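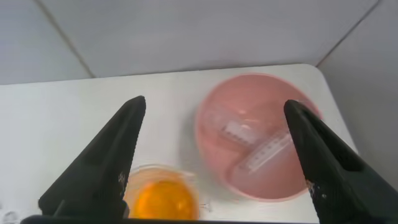

Kitchen & Workshop Tips > Robot Arms

House rules for an arm that handles liquids

Quick one this month, I'm writing it with the kettle on. A few of you asked what rules we go by when a bench arm is doing cups and bowls, pouring, moving small bits from one dish to another. So, our list. Not official. If your arm came with a safety sheet, read that first and do what it says, even the dull pages.

Before you start

Wipe the table. Then wipe it again where the cups will stand.
One job on the table at a time. Sorting OR pouring.
Stop button within reach of your left hand if you're right handed. You'll be holding the laptop with the other.
Sleeves up, lanyard off, hair back.
Slow speed for any new move. We start at 25 per cent and stay there until it's done the whole run twice without anyone flinching.
Mains leads off the table and round the back. Never under a pour, not even for a minute.

Colours help. Plain water is a pain to spot on a white top, so put a drop of food colouring in when you're practising. Cheap stuff is fine. It does stain plastic, so keep one set of cups for it and dont let them wander back to the baking drawer.

Anything that's been near a gripper stays workshop kit from then on. Bowls too. Grease gets on the fingers however careful you are and you can't taste it till its too late.

Grip and tilt
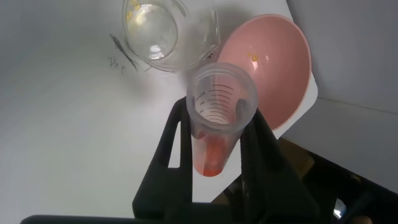 Olbridge, June

Clear plastic measuring cups are good to learn on. They give a bit when squeezed, and the scale's on the side when you want to check how much has gone. Glass is another matter — set the grip force low, go up a notch at a time, and only with something soft underneath.

Hold below the rim, above the base. Too near the top and the cup swings.
Never fill past half. A third is better.
Tilt slow, stop, tilt back slow. Most spills come on the way back.
Pour towards the middle of the table, away from the arm's own base.
Use a wide bowl to catch. Wider than you think.
Pen marks on the table are handy for where things go, but scrub off the old ones or you'll line up to the wrong one. Done that.

Small bits (beads, lentils, rice) get everywhere, including into joints. Tip them in a tray first if you can. If they go in the water, sieve it before it goes down the sink.

Cables and joints

This is the bit people skip. Leave enough slack for the wrist to turn all the way both ways, and check it by hand with the power off. A loop is fine, a loop that can hook a beaker is not. Look for rubbing every week. Yorath's workshop guide says to write down the hours between checks and we've copied that — ours was at 700 when we changed the first lead.

Keep liquids away from vents. If any does go in: power off at the wall, leave it off, ring whoever services it. No hairdryers.

And nobody reaches in while it's moving. Not to straighten a cup, not to grab a stray bead. Press stop, wait, then hands in. At the Prerkthorpe club you get sent to do the washing up if you forget, which works well.
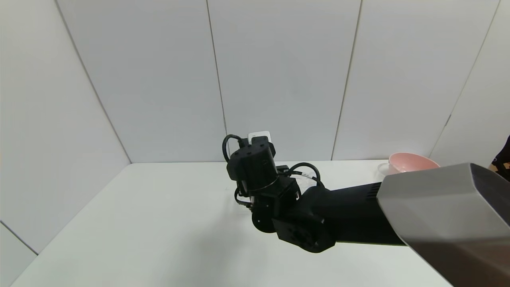

Jolene Rutherford wrote in to say she'd go further on that last rule. At Serkell they tape a line on the floor and anyone over it means the arm is stopped, full stop, even if it's only parked between moves. "Parked isn't off," she says. "Ours woke up and finished its move while I was leaning over for a cloth. No harm done but I went and bought the tape that afternoon."

Fair enough, adding it. Tape line goes just past the arm's full reach, plus a bit for whatever it's holding. Measure with the arm stretched right out, and measure again if you change the gripper.

When you pack up: empty the cups first, arm to its rest position, power off, then wipe down. Damp cloth for the table, dry one for the fingers. Lids on the food colouring.

Next month, drawer liners and what to do with sticky runners.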